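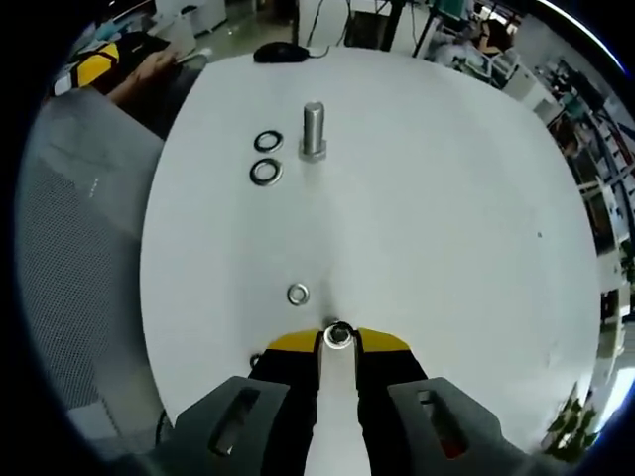

bolt, rings and washer on the white table

kobina_a
Nov 24, 2018
Hi all, hope everyone is keeping warm. The kitchen faucet in our place in Ellemville has started dripping again (third time since we moved in!) and I'd love some opinions before I spend money. The plumber from Grostgate quoted me 80 dollars just to come out and look, and my wife says pay the man and be done with it. But it's only a drip, and I grew up with a father who fixed everything at the kitchen table with the radio going, so it feels a bit like giving up. Is it worth doing myself?
Kobina Akpalu

EsiAnnan
Oh, do it yourself, please! I put off ours for a whole winter and then it took me 40 minutes, and that includes the phone call from my sister in the middle. Shut off the water under the sink, put a rag over the drain so nothing rolls down it, and take your old rings to the store with you so you can match the size.

zudano_pete
I'll disagree a little, with love. Third time means it isn't the rings. If the seat is worn you can change rubber until you're 70 and it will still drip. I'd pay for the visit.

EsiAnnan
Pete, you said that about my toilet too - and it's still fine :)

delacroix_street
Somewhere in between for me. Run a fingertip around the seat while you have it apart. If it feels rough, call. If it's smooth, put in new rings with a little plumber's grease and see how it goes until January.

kobina_a
Thank you all, this is so kind. I'll try the fingertip thing this weekend once the grandkids have gone home. Pete, if it floods I'm calling you first.

zudano_pete
Bring pie and I'll come over.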